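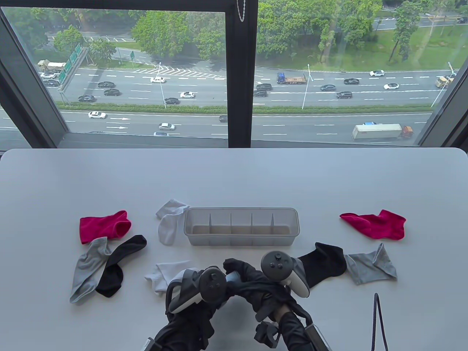

Hi, I'm Lucie Lévesque, and I run Hallby with my friend Kojo Asamoah. We teach people to tidy drawers – yes, really! It began three years ago with my own sock drawer (a disgrace), and the small-group classes grew from there.

We start everybody on socks. You pair them, fold them and stand them up in a divided tray, so you can see every pair when you're half asleep.
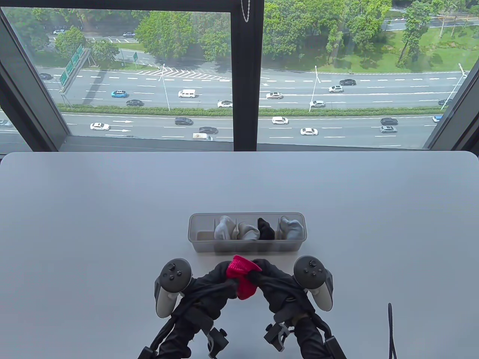

Sock practice at our big window over the highway.

Kojo does kitchens too – ask him about lids! New classes open in June, and beginners are very welcome.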